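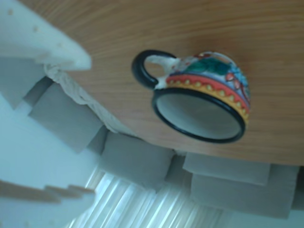 How to Write a Picture Book Text Before Your Tea Goes Cold

Fine, several teas. Start with one sentence saying who wants what. If it needs a semicolon, you have a novel. My badger story, Natham, wanted a hat. Good enough.

Fold paper into a dummy and spread the text across it. Stay under 1,000 words – 6 of mine were "suddenly," and all 6 had to go.

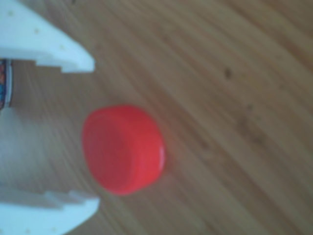
Red bottle cap on a wooden surface

Next, cut any line the illustrator can draw. You wrote "Natham's hat was blue"? Gone.

Read it aloud 3 times, the last to a child. When the child wanders off, mark the page. Fix that page first, then send it out. Pilkington took 3 months to turn mine down, very politely.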